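Flaltside Steam Press, Model 700. Section 4: Filling, heating and first use

Read Section 3 before starting. The press must be standing on its feet on a level surface, with at least four inches of clear space behind the hinge.

## 4.1 Filling the tank

1. Turn the power switch to 0 and pull the plug.
2. Slide the tank out toward you. It stops at a catch; lift slightly to clear it.
3. Fill with cold tap water to the MAX line. The tank holds 900 ml.
4. Wipe the outside of the tank and slide it back until it clicks.

**Note:** If your water is hard, use half tap water and half distilled water. Do not add starch, scent or vinegar to the tank. Starch goes on the fabric, never in the water.

## 4.2 Heating up

1. Open the press fully. The handle locks in the upright position.
2. Plug in and turn the switch to 1. The amber light comes on.
3. Set the fabric dial. See the table in 4.3.
4. Wait for the green light.
5. With the press open, hold the steam button for a few seconds and let the first steam go. There may be a slight smell on first use.

**Caution:** The upper plate is hot whenever either light is on, and stays hot after you switch off. Keep hands on the handle only.

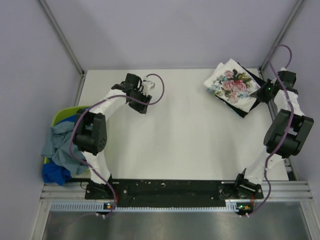
Sort your pressing by fabric before you switch on, and start with whatever needs the lowest heat. Read the care label on each piece, and if there is no label, test an inside hem at setting 1. Printed pieces, such as the white one with pink and rose-red flowers on top of the folded stack, should be pressed with the print facing down. Unfold everything completely first. A fold left in place will be pressed in, and it takes a second pass with steam to get it out.

## 4.3 Dial settings

| Setting | Fabric | Steam |
|---|---|---|
| 1 | Nylon, acetate | Off |
| 2 | Polyester, silk | Off |
| 3 | Wool, blends | Short burst |
| 4 | Cotton | Yes |
| 5 | Linen | Yes |

When moving down to a lower setting, leave the press open until the green light comes back on. The plate cools much more slowly than it heats.

## 4.4 Pressing a flat piece

1. Lay the piece on the lower board and smooth it outward from the middle with your palm.
2. Check for pins, zippers and hard buttons. Move them off the board or cover them with the press cloth supplied.
3. Lower the handle until you hear the click. Do not lean on it.
4. For settings 3 to 5, push the steam button once.
5. Raise the handle. If you leave it closed too long, the alarm sounds and the heater shuts off.
6. Shift the piece along and repeat, overlapping the last area by an inch or two.
7. Lay finished work flat on a clean table until it is cool, then fold.

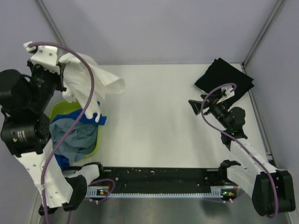 ## 4.5 Switching off

1. Turn the switch to 0 and unplug.
2. Leave the press open for 30 minutes.
3. Empty the tank.
4. Close the handle and fasten the strap.

If the lights flash together, see error 77 in Section 6. Replacement press covers are part no. 111.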